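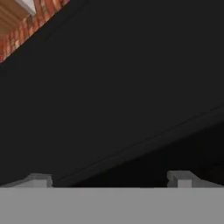 Figure 4.1 Gripper fingers, set apart.

4. Connecting and setting up the Stala rehearsal mixer

Revision 12/9/21. Replaces the May issue of this section.

This section covers the first connection of the Lundex Stala mixer in a rehearsal room or small venue, with up to four vocal microphones, one keyboard and one guitar or bass. Users who intend to record from the mixer should complete this section first and then proceed to section 5.

4.1 Before connecting

The mixer should stand on a level surface, or be fitted in its carrying case with the lid fully removed. A clear space must be left behind the rear panel for the cables and for air to circulate. The mixer should not be placed directly on top of a guitar amplifier or a loudspeaker.

1. Check that the power switch on the rear panel is in the off position.
2. Turn the main level control and both monitor controls fully to the left.
3. Set every channel fader to its lowest mark.
4. Set the tone controls on each channel to the centre position. A slight click will be felt at the centre.
5. Connect the power lead supplied with the mixer, part 3289. Other leads may fit the socket but are not approved for use with this product.

CAUTION: Do not switch on the mixer until the loudspeakers have been connected and their own volume controls turned down. Loudspeakers with built-in amplifiers are always the last item to be switched on and the first to be switched off.

4.2 Connecting microphones

Channels 1 to 4 accept microphones with a three-pin connector.

1. Insert each microphone cable until the latch is heard to close.
2. Allocate the lead singer to channel 1 wherever possible. The talkback function described in section 6 is available on this channel only.
3. If condenser microphones are in use, press the button marked MIC POWER. The lamp beside it will light after a short delay.
4. Wait until the lamp is steady before raising any fader.

Note: The MIC POWER button supplies all four microphone channels together. Most stage microphones of the ordinary moving-coil type are unaffected by it, but older ribbon microphones may be damaged. If a ribbon microphone is to be used, leave the button in the off position and consult the microphone's own instructions.

Cables should be run along the edge of the playing area and not across it. Where a cable must cross a walkway it should be covered with a rubber strip or fixed down along its whole length.

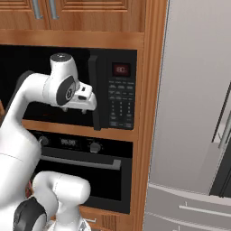

4.3 Connecting instruments

Channel 5 is intended for a keyboard and channel 6 for a guitar or bass.

1. Connect the left and right outputs of the keyboard to the two sockets on channel 5. A keyboard with a single output should be connected to the left socket, and the mixer will then send the signal to both sides.
2. Set the volume on the keyboard itself to three quarters of its full range.
3. Connect the guitar or bass to channel 6 with a standard instrument cable.
4. Press the INST button on channel 6 when the instrument is plugged in directly. Release it when the signal comes from an effects pedal with its own battery or power supply.

An acoustic guitar fitted with a pickup may be prone to feedback at low frequencies. The LOW CUT button on channel 6 reduces the level below 90 Hz and should be tried before any change is made to the tone controls. It is not recommended for bass.

4.4 Setting the levels

Levels should be set with one performer at a time, beginning with the vocals. The rest of the group should be asked to remain silent - including the drummer - until the vocal channels are complete.

1. Switch on the mixer, followed by the loudspeakers.
2. Ask the performer to sing or play at full performance volume for the length of one verse.
3. Turn the GAIN control on that channel slowly to the right until the amber lamp lights on the loudest notes only.
4. If the red lamp lights at any time, turn the control back until it no longer does so.
5. Raise the channel fader to the mark.
6. Repeat for each channel in use, then raise the main level control until the sound is comfortable at the back of the room.

Note: Performers commonly sing more quietly during a sound check than in performance. A small margin should be left on each vocal channel to allow for this.

4.5 The Daltgate control

The Daltgate control silences a channel when its microphone is not being used, and helps to keep drums and amplifiers out of the vocal sound. It is fitted to channels 1 to 4. With the control fully to the left, it has no effect.

1. With the group playing and the singer silent, turn the control to the right until the channel lamp goes out.
2. Ask the singer to perform the quietest passage of the set.
3. If the beginnings of words are lost, turn the control back a little and repeat step 2.

The time the channel remains open after a phrase is fixed at 200 milliseconds and cannot be altered by the user.

4.6 Fitting the Tarar footswitch

The Tarar footswitch is supplied separately and allows the reverb to be turned on and off from the stage. It must be connected while the mixer is switched off. If it is connected with the power on, the pedal may work in reverse, so that reverb is heard when the lamp is unlit. Switching the mixer off and on again will restore normal operation. 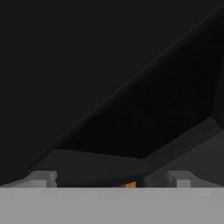 Figure 4.2 Gripper fingers and palm.

4.7 Storing the settings

1. Hold down the STORE button until the display flashes.
2. Choose a memory number with the + and - buttons. Numbers up to 153 are available.
3. Press STORE once more to confirm.

Fader positions and GAIN settings are not stored and should be noted separately.

CAUTION: Do not switch off the mixer while the display is flashing.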